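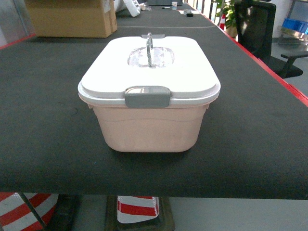

Khairul Majimbun wrote to us in December that he wished the product page had told him how the handle and the latch work together before he ordered, and that he'd had his first one a week before he noticed the handle folds. He now has two of them, one for sewing things and one for first aid supplies. We have rewritten the page with his questions in mind.

Plikport Carry Box, Blush with White Lid

Item no. 728
Sold singly or in pairs
Sold by Corkomton Home Storage

Overview

The Plikport Carry Box is a lidded plastic storage container with a folding handle in the lid and a wide snap latch on the front. It is meant for things that live in a closet or on a shelf most of the time and get carried to a table when you need them. Customers buy it for craft supplies, medicine, chargers and cables, hair things, baby items and small toys.

The body is pale pink with a matte finish and lets a little light through. The color leans toward peach in warm light and looks closer to beige under some kitchen bulbs. If you need an exact match with something you already own, ask for a color chip before you order. The lid is white. The handle, the latch and the hinge are gray.

Body

The corners are rounded inside and out, so there are no tight seams where glitter or crumbs collect. The sides taper toward the base. This matters if you plan to fill the box with flat things, as a sheet that fits at the top may not lie flat at the bottom. Measure across the base if you are storing paper, card stock or fabric squares.

A molded ridge runs around the upper part of the body a little below the lid. We suggest using it as your fill line. Anything stacked well above it can press on the lid and make the latch harder to close.

Empty bodies stack inside each other with the lids off. Twist slightly if they stick.

Lid and window

The lid overhangs the rim a small amount on all four sides. It has a raised border around the edge and a recessed oval window in the center. The window is clear plastic with a frosted texture. You can make out light and dark shapes through it, enough to tell a full box from an empty one, but you will not be able to read a label or a dose through it. If you keep medicine in the box, put a label on the outside as well.

Adhesive labels hold best on the flat part of the lid. They tend to lift from the window because of the texture.

Handle

The handle sits across the middle of the window. Fold it up to carry and down to store. The grip is textured. Before lifting, check that the latch is closed, and carry the box level. With the handle up, the box needs more room above it on a shelf, and the extra height is not included in the size shown on the carton.

Do not hang the box from a hook by the handle. It is made for carrying by hand.

Latch and hinge

The front latch clips down over the rim of the body. To close, lower the lid all the way, then press the latch in with your thumb until it snaps. To open, pull the lower edge of the latch toward you and raise the lid. The lid swings on a hinge at the back. It opens past upright, so leave some space behind the box if it stands against a wall.

The latch is not a child lock. A small child can open it. It also does not make the box watertight or airtight, and we don't recommend it for dry food or for use outdoors.

Cleaning

Wash by hand with warm water and dish soap. Wipe out the recess around the window with a soft cloth, because dust settles there. Dry the hinge before closing the lid. Keep it out of the dishwasher and the microwave. Scouring pads will leave shiny marks on the matte finish. Permanent marker can usually be taken off the lid with rubbing alcohol, but it may stain the pink body.

Inserts and dividers

The box comes without an insert. The Cirine divider tray is sold separately and rests inside the body, leaving room underneath for taller items. Lift it out by the two finger slots. The older Kushwaha tray is slightly too wide for this box and will stop the lid from closing. We have had a few of those sent back, so please check the name on the tray before you order.

What's in the carton

One body, one lid with handle and latch fitted, and a sheet of blank labels. No assembly.

Spare parts

Replacement latches and handles are kept in stock. Hinges are not sold separately. If the hinge breaks in normal use within 11 months of purchase, we replace the whole lid. Send a photo of the break with your order number.

Questions from customers

Can I stack them when they're full?
Yes, with the handle folded down. Two high is fine on a firm shelf. We would not go higher with heavy contents.

Does the pink fade?
It can if the box stands in a sunny window for a long time. Keep it out of direct sun.

Does it smell of plastic when new?
Some customers say so. Leave it open overnight, or wash it before first use.

Will it hold knitting needles?
Short ones and circulars, yes. Measure long straight needles first, and remember the taper.

Is there a version with a solid lid?
Not at present. The window lid is the only one made for this body.

Can I get a lid in pink?
No. All lids for item 728 are white.

Ordering

Add to cart above, or order by phone and quote the item number. There are 137 in the warehouse at the time this page was updated. Orders placed before 2 p.m. go out the same working day. Returns are accepted unused and in the original carton. Label sheets that have been opened can't be returned, but you can send back the box without them.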